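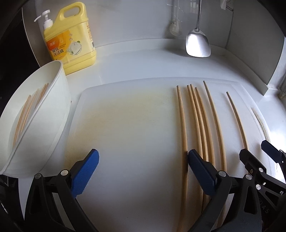

Chopsticks on the cutting board, both grippers in view.

Gripper closes when it should hold
4 comments | Share

In August the arm at Tapsell tripped its overcurrent cut-out in the middle of a pick, dropped a chopstick, and then opened its jaws without being asked when the fault was cleared. The first two are an annoyance. The third is a safety matter, and it was my doing. I have had several messages asking what happened, so I am writing it up once.

The task is moving chopsticks between a bowl and a board. Demonstrations are recorded by a person with hand-held grippers, and the recordings are turned into joint and jaw commands for the arm, which is called Skukik and lives on a steel bench in the Nernby unit. Kumach is the converter in the middle. I wrote most of Kumach, including the part that failed.

We had 1467 recorded episodes. Everything before the chopsticks had been blocks, cups and sponges, none of them narrower than 20 mm across the grip. A chopstick is 6 or 7 mm at the thick end and a good deal less at the tip.

The symptom

Skukik would approach, close, lift, and hold for a few seconds. Then the jaw motor current would sit at its limit until the drive cut out. Large objects were fine. Two chopsticks gripped together were usually fine. A single chopstick gripped near the tip failed nearly every time, and one gripped near the middle failed often enough to be useless.

Dragica Bošković was running the bench at that point and had already swapped the jaw motor, on the reasonable grounds that it was running hot. The new motor ran just as hot. She then put a feeler gauge between the pads and found the mechanical zero was where it should be. After that she sent me the current trace with no message attached, and I started looking at the data.

The cause

Kumach has a deadband at the closed end of the jaw range. When a recorded width falls below a threshold, the converter writes zero. I added it early on, when the width signal jittered near closed and made the arm chatter. The threshold was 8 mm. With blocks and cups it did nothing except tidy the idle periods.

With chopsticks it removed the thing we were trying to record. A person closing on one chopstick stops at the width of the chopstick. The recording said 5 mm, Kumach wrote 0, and the drive was told to go to fully closed through a piece of wood. The position error never went away, so the integral term wound up to the current limit and stayed there. A pair of chopsticks side by side came out above 8 mm and passed through untouched, which is why they seemed to behave.

I counted afterwards. 666 of the episodes had at least one grip flattened to zero. There was nothing wrong with the recordings themselves, the raw widths are all sensible. The damage was done entirely in conversion. 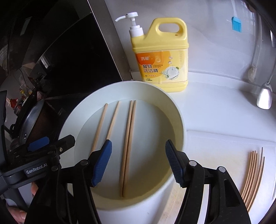 Reaching for the pair in the middle of the bowl.

A grip on a pair like that was exactly the sort of case I had been checking. I was opening episodes by hand, comparing the raw width against the converted one, and picking the ones with a clear view between the pads. Pairs are easy to see and easy to check. I looked at a number of them, found the two curves on top of each other, and wrote in the log that conversion was good. The singles would have shown the fault in the first plot.

The part that matters more

When the drive cuts out it loses torque and the jaws go slack. On Skukik the fault is cleared from a key on the pendant. The controller then waits 1000 ms and resumes the last command stream if it is still open.

It was still open. The player script did not watch the drive state, so it had carried on sending the rest of the episode to a dead motor. By the time Dragica turned the key, the commanded jaw width had moved on from zero to fully open. Ha-neul Woo was taking the dropped chopstick off the board with two fingers. The jaws opened quickly and the outer linkage caught the side of his knuckle. It left a red mark and no cut. The arm joints did not move, but that was down to the episode having reached a pause. I would not call it a protection.

There was a written rule about hands outside the taped line before a reset. There was also a habit, which I shared, of treating a jaw fault as a small thing because the jaws are small. We stopped running at 3.40 in the afternoon and did not start again until the changes below were in.

What was changed

The deadband is gone. Jitter near closed is now handled by a short median filter on the raw width, and the filtered value is kept all the way down.

The drive has a separate holding limit, set well under the trip current. If the jaw has stopped moving and the error persists, the controller drops to the holding limit after a short delay and clears the integral.

The player subscribes to the drive state and closes the stream on any fault. A reset now leaves the jaws where they are. Restarting an episode takes a second, separate action, done from outside the line.

Kumach refuses to run if more than a set share of non-zero widths come out as zero. I should have had that from the beginning. It is four lines.

After reconversion we ran 131 single-chopstick picks on Skukik. No trips. Some were dropped, mostly near the thin end, where the stick rolls on the pad as the jaw closes. That is a grip problem and I am content to have it. Motor temperature after a long session is a little above what it was with blocks. I have put the original motor back in and it is fine, so we now own a spare.

Two things still open. The holding limit was tuned on wood, and I have not tried it on anything softer - I expect it will need to be per object. And the older converted sets still have the deadband baked in. They are all thick objects so it ought not to matter, but "ought not to matter" was also my view of the chopsticks, so I am reconverting the lot. It is slow on the machine I have, and the fan is loud enough that I have moved it into the corridor.

If you have a copy of Kumach from before August, look for min_width in the config and set it to 0. Then check your own resets.

Share this post | 4 comments
Contact | Copyright, all rights reserved | Back to top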